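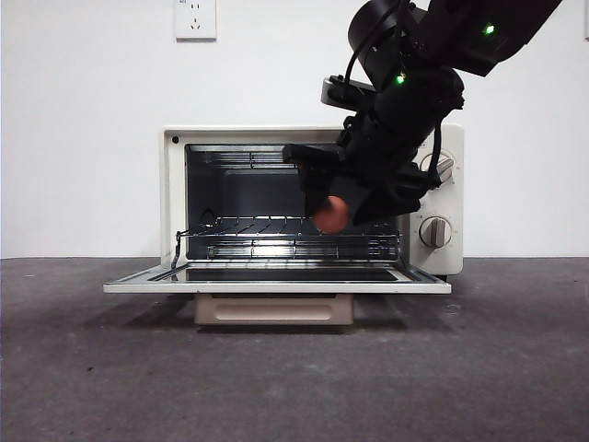

Section 2. Setting Up Your Countertop Oven

Welcome to the fun part! A small toaster oven is one of the most useful things you can put on a counter, and it only takes one unhurried session to get it ready for toast, baked potatoes, cookies and everything else you have in mind. This section of the Ikora Kitchen Handbook covers two-knob toaster ovens with a drop-down glass door, a wire rack and a pull-out crumb tray. Details vary from maker to maker, so keep the leaflet that came with your oven next to this one. If the two disagree, follow the leaflet.

Revised Mar 15, 2021 by Oduor Minja

2.1 Choosing a spot

1. Pick a flat, steady surface that can take heat. Stone, tile and metal are all good.
2. Leave at least 10 cm of open space on both sides and behind the oven, and more above it. Do not push the back right up against the wall.
3. Check that the door can fold all the way down without hanging over the front of the counter. You will want that room every time you slide a hot tray out.
4. Plug straight into a wall outlet. Keep the cord away from the body of the oven and never let it run under the feet.

CAUTION: Do not use an extension cord or a power strip. Do not set bread bags, paper towels or anything else on top of the oven, even when it is off.

2.2 Unpacking and washing

1. Take out every piece of packing, and look under the rack and behind the crumb tray, where cardboard likes to hide.
2. Lift out the rack. On many models a small wire hook joins it to the door, so the rack eases forward as the door opens. Unhook it gently and remember which way it faced.
3. Slide out the crumb tray.
4. Wash the rack and the tray in warm water with dish soap, rinse them and dry them completely.
5. Wipe the inside walls with a damp cloth. Go around the heating elements and leave them alone.

Note: Skip steel wool. It scratches the tray, and loose bits of it can touch the elements.

2.3 Fitting the rack and tray

1. Push the crumb tray all the way in. Never run the oven without it.
2. Set the rack on its supports with the flat side up. It should sit level and slide without a fight.
3. Reconnect the hook, if your oven has one.
4. Close the door slowly and watch the rack. If it catches, open up and reseat it – a rack that is one notch off on one side is the usual culprit.

2.4 The empty run

New ovens have a light coating on the elements that needs to burn away. There may be a little smoke and a smell like a hot iron, and both should fade.

1. Open a window.
2. With nothing inside, turn the temperature knob to its highest setting. If yours is marked in Fahrenheit, 400 or above will do.
3. Turn the timer knob to 10 minutes.
4. Stay in the room. When the timer runs out, let the oven cool with the door open, then wipe it down once more.

CAUTION: If smoke gets thicker, or you see a spark, unplug at the wall and leave the door closed. Do not use the oven again until it has been checked. 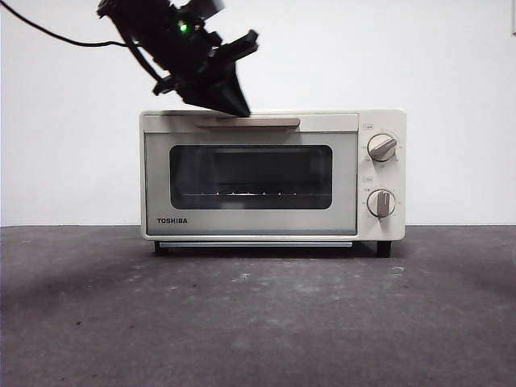

Why does my timer stop early when I set it for only a few minutes?
Many dial timers need to be wound past the 10-minute mark before they keep good time. Turn the knob well past 10, then bring it back to the number you want.

2.5 Your first batch

Now put it to work! Toast is the obvious test, and a good one, because it shows you exactly where your oven runs hot.

1. Lay slices of plain white bread across the whole rack.
2. Toast them on a medium setting and take them out with tongs.
3. Keep the slices in the same order on the counter and compare the color. If the back row is darker, turn your food halfway through from now on.

Next, try the Fargate rolls on page 65. They are small, they bake fast and they smell wonderful. The Baltton potato wedges are just as friendly – cut them thin and give them plenty of room. Save the Ruggiero flatbread for November evenings when you want the kitchen warm anyway.

Note: Use the door handle only. The glass and the metal around it get very hot, and they stay that way for a good while after the timer stops.

2.6 Everyday care

1. Empty the crumb tray after every few uses, or right away if cheese has dripped.
2. Wipe the glass when it is cool, with a soft cloth and a drop of dish soap.
3. Turn both knobs to off and unplug the oven before cleaning.

For stuck-on grease, go to Section 3.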